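Laptop switchover, progress report no. 2
To: Judite Patrício
From: Aniela Tokarz, desktop support
cc: Kazimiera Sadowski, Igor Mazurek

Judite, sorry this is a bit rushed, wanted it with you before the budget meeting. Numbers first, then the problems, then what I need from you.

Where we are

292 machines in scope. 249 swapped, signed for and in daily use. Leaves 43. Of those, most are the design floor and the people who travel, and we knew from the start they'd be last. Old machines are coming back slower than new ones go out. 45 still not returned, and I have chased everybody on the list twice. Third time goes to their managers.

Szewczyk delivered the last two pallets in January as agreed. One pallet had the wrong keyboards (UK layout). They took them back without a fight but it cost us nine working days. Everything since has been right.

What went well

The evening sessions. Leave your old laptop at 4:30, pick up the new one at 8:45 next morning, files already moved. Bok-nam wrote the script that does the moving and has kept improving it, it now copies browser bookmarks and mail signatures too, which were the two things people complained over most in the fall. Please say something nice to him if you see him.

Battery life. Not something we can take credit for but people keep bringing it up. The sales team stopped asking for spare chargers. I had ordered a box of spares and it's mostly sitting there, so I've cancelled the second one.

Tickets are down. First two weeks after a swap we get a bump, mostly "where did my printer go", then it drops below what that team had before. I'll send the chart separately, the export is broken again.

What didn't

Plostavis. The time sheet program still won't run properly on the new machines. It opens, you can type in it, then it freezes on save if you have more than one project code. The vendor says a fix is coming. They've been saying that since before Christmas. Workaround is the browser version, which is ugly and logs you out after ten minutes but does save. Finance has been patient so far. I don't think that lasts through quarter end.

Docks. We bought the cheaper ones. With one monitor, fine. With two, the second one goes black when the laptop wakes from sleep and you have to unplug and plug back in. A firmware update fixed it for half of them. Kazimiera is testing a different model from Vutix on her own desk and says no trouble in three weeks. I'd like to replace the docks for the two-monitor people only. Quote below.

Trackpads. Two machines with a click that sticks. Both replaced under warranty. Mentioning it so you don't hear it from somebody else as "they're all doing it".

The old Rulereck label software. Only runs on the old operating system, no new version planned. The warehouse needs it every day. For now I've kept two of the old laptops alive for them, off the main network. It's not pretty. Igor thinks the labels could be done from the shipping system instead and is going to try it with one product line. If that works we can retire both.

Money

Hardware is on budget apart from the docks. Setup hours are over, the keyboard business and Plostavis mainly. The dock quote comes to $2,713 including shipping, valid to the end of next month. We could cover it out of the charger box I cancelled plus what is left in the repairs line, so it's not new money, I just need your OK to move it.

Trade-in value on the old machines goes down every month we hold them. The first batch is wiped and boxed, ready for pickup. I'd sooner send it now than wait for the stragglers, but the contract says one collection. Asked if they'd do two, no answer yet.

Staff and training

The lunch hour drop-ins were quiet at first and then suddenly full. Most asked question is still how to right click. Second is where the delete key went. Bok-nam made a one page sheet with the keyboard shortcuts and we tape one inside the lid of every box, has saved us a lot of calls. Will do a second sheet for screen sharing and backups.
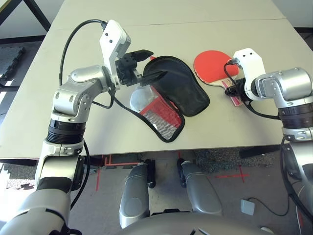

Table tennis set and black paddle case, light gray tabletop.

Backups deserve a line of their own. They're on by default now and run whenever the laptop is plugged in. One person in accounts dropped theirs down the stairs and was working again on a loaner after lunch with nothing lost. On the old setup that would of been days.

Next

- Design floor, all in one go if they agree to a date. They want their font manager tested first, fair enough. Igor has it.
- Travelers as they come through the office. No way to schedule these, we keep set up machines on the shelf.
- Chase returns, third round.
- Docks, if you approve.
- Plostavis. Would help if you rang them. They don't listen to me any more.

Need from you: the OK on the docks, a call to Plostavis, and a decision on whether people can buy their old laptop. I get asked weekly and have been saying "don't know yet".

Chart and the list of unreturned machines to follow tommorow.

Aniela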